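Como uma pinça agarra um pauzinho
Janeiro
Texto: Kristýna Tichý

Uma pinça robótica é a parte da máquina que faz de mão. Quase todas as pinças simples têm dois dedos, que se aproximam e se afastam. A nossa chama-se Fivis e monta-se numa mesa de oficina ou na mesa da cozinha, com um adulto por perto para a parte dos furos. Segura-se na mão e fecha-se com um gatilho. Não tem motor, e por isso serve bem para perceber o mecanismo.

O que há lá dentro

Entre o gatilho e os dedos há um conjunto de barras ligadas umas às outras. Chama-se mecanismo articulado. Cada ligação é um parafuso que funciona como eixo: a barra roda à volta dele, mas não sai do sítio. A esse ponto chama-se pivô.

Quando se puxa o gatilho, a primeira barra roda um pouco e empurra a seguinte, que empurra o dedo. O movimento é igual dos dois lados, e assim os dedos encontram-se no meio. Se um lado estiver mais apertado do que o outro, um dedo chega primeiro e empurra o objeto para o lado antes de o segundo lhe tocar. É o defeito mais frequente nas primeiras montagens.

As barras da Fivis formam um paralelogramo, ou seja, uma figura de quatro lados em que os lados opostos têm o mesmo comprimento. Um paralelogramo pode inclinar-se sem que os lados opostos deixem de ser paralelos. Se o dedo estiver preso a um desses lados, desloca-se sempre direito, sem rodar. Uma tesoura faz o contrário: as lâminas rodam e o ângulo entre elas muda.

Montagem

A pinça fechada mede 198 mm do punho à ponta dos dedos. O saco de peças da Mekatex traz 11 parafusos de pivô, com porcas e anilhas.

Espalhem as barras na mesa e juntem-nas aos pares. Duas barras do mesmo par têm de ter os furos à mesma distância. Ponham uma em cima da outra e olhem através dos furos contra a luz — se virem uma meia-lua em vez de um círculo, alguma está errada.

Aparafusem primeiro o lado esquerdo completo, depois o direito, e só no fim o gatilho. Cada porca aperta-se até encostar e depois recua um quarto de volta. A anilha fica entre as duas barras, não por baixo da cabeça do parafuso. Antes de colocar a mola, abram e fechem a pinça com os dedos. Deve mover-se sem esforço e sem abanar para os lados.

A mola abre a pinça quando se larga o gatilho. Usem óculos de proteção nesta fase, porque a mola pode saltar.

Porque é que o objeto não cai

O peso puxa o pauzinho para baixo. Os dedos apertam-no de lado. O que o impede de escorregar é o atrito, a força que aparece entre duas superfícies encostadas quando uma tenta deslizar sobre a outra. Quanto maior o aperto, maior pode ser o atrito. O material também conta: a borracha agarra melhor do que o plástico liso, e a madeira por envernizar costuma agarrar melhor do que o metal polido.

Apertar com toda a força não resolve tudo. Um copo de papel fica amolgado e um pauzinho fino pode rodar entre os dedos se for apanhado por uma ponta. O sítio onde se agarra chama-se ponto de preensão. Perto do centro de massa, o objeto fica equilibrado. Longe dele, o lado mais pesado tende a descer.

Na oficina da Rimosside, a Žofie Paulík abriu e fechou a mesma pinça 3.224 vezes, com um contador preso ao gatilho. Por volta do ciclo 2.000 apareceu folga no pivô do dedo direito. Trocada a anilha, a folga desapareceu.

Objetos para experimentar

Os talheres são um bom material de ensaio. Uma colher de plástico é leve e curva, um garfo de metal é mais pesado e estreito no cabo. Os pauzinhos são compridos e finos e obrigam a acertar bem na posição dos dedos. Trabalhem sobre uma manta, que amortece as quedas. As facas ficam para os adultos.

Tentem levantar cada objeto pelo meio, depois por uma ponta, e registem num caderno em que posição ficou.

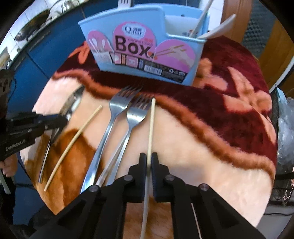
Clube de Robótica Gounder — Grupo de Mecanismos

Pauzinho comprido de madeira preso entre os dois dedos de uma pinça preta, com a ponta de cima encostada à manta. Nos braços veem-se os parafusos metálicos que servem de pivô. Os garfos e a caixa azul-clara dos pauzinhos estão mais à frente.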